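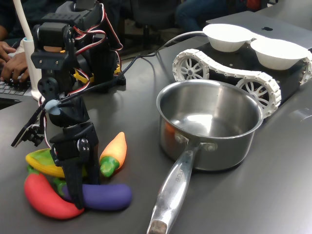
Toy vegetables under the gripper of a black robot arm.

Jolileo Drestino 3910 self-watering planter
Reviewed by Spyros Spanos
29 July 2024

The Drestino 3910 comes in a box with a radiant tomato on the lid, a tomato that has plainly never met a possum. I bought mine before last spring and have put it through a full summer of eggplants and capsicums, then a half-hearted autumn of silverbeet, so I feel qualified to grumble.

It's a rectangular tub on legs. The bottom is a water reservoir, the top holds the potting mix, and between them sits a perforated shelf with wicks poked through it. You fill the reservoir down a tube in the corner, a little float comes up to tell you when to stop, and the plants drink when they feel like it. My yiayia did the same job with an olive oil tin and a nail, but her tin didn't have castors.

Putting it together

The instructions are drawings only. The person in them has no face and is always smiling, I don't know how. I had the legs on backwards for most of an afternoon because step 3 shows the tub upside down and step 4 shows it the right way up without mentioning the change. Every screw was there, plus a spare. The supplied allen key is made of something close to cheese, so use your own.

Put it where you want it before you fill it. The castors roll nicely on concrete when the tub is empty. Once there's wet potting mix in it, they are decorative. On pavers they're decorative from the start.

The growing part

I planted 2 eggplants and a capsicum, with basil along the front edge where the box said basil would be happy. The basil was happy. It was so happy that it bolted before Christmas and I spent the holidays pinching off flowers like a man shelling peas.

The eggplants sulked until the weather properly warmed up, as they do for everybody, and then grew at a rate that made me slightly nervous. In my ordinary beds they wilt by lunchtime on a hot day and look at me through the kitchen window. In the Drestino they stayed upright through a rotten run of northerlies in February while I was down the coast, with no one watering them. I came home expecting sticks. There was fruit on both, glossy and heavy, and the float had dropped right to the bottom, so I'd say I got back just in time.

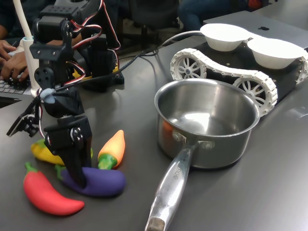 The capsicum was less impressed. I suspect it didn't care for wet feet, and it dropped most of its first flowers before settling down to produce a modest number of small, thick-skinned fruit. They were fine in a stew. Mimoza Radulović over the back fence grew the same variety in a Zindulow, the cheaper tub that every hardware catalogue has on the back page, and hers were better. She has raised this with me more than once.

In fairness to my capsicum, the Zindulow has a drain hole you can open and shut, and the Drestino has an overflow slot that works only if the tub is dead level. Mine leans a touch towards the shed. After heavy rain the shed end turned to pudding and I had to prop the leg up on an offcut of decking. If your patio was laid by a professional you may skip this paragraph.

Things that annoyed me

The filler tube is narrow. A watering can with the rose off will manage it if you have steady hands and good light. I now use a funnel.

The lid on the filler tube lasted until the first windy night. I found it in the gutter, put it back, and lost it again. A cork fits. Mosquitoes will find the reservoir without one, so don't leave it open.

The wicks went stiff and crusty over the season. Jolileo sells replacements, but I cut strips off some Lill capillary matting I had in the shed and the silverbeet has not complained.

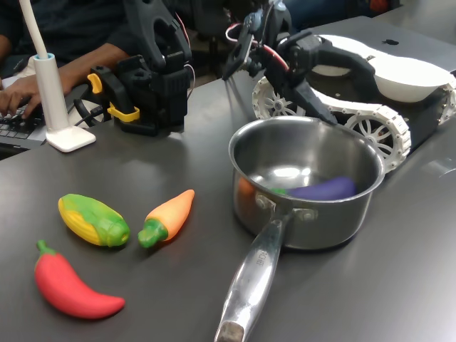
Eggplant in the saucepan, toy variety.

Things that didn't

The colour hasn't faded, and it sat in full western sun all summer. The legs put everything at a height where I can pick without making my getting-out-of-a-chair noise. Slugs can't be bothered with the climb. It also empties without a fight: pull the plug, tip it into a barrow, hose the shelf, done before the kettle boils.

Worth the money?

For eggplants, yes. For herbs it's overkill, and for capsicums I'd ask Mimoza. I wouldn't pay full price, as it was marked down at the end of last season and may well be again. I've bought 2 more eggplant punnets than it can possibly hold, so draw your own conclusions. Check the patio with a spirit level first and buy a funnel while you're at the shops.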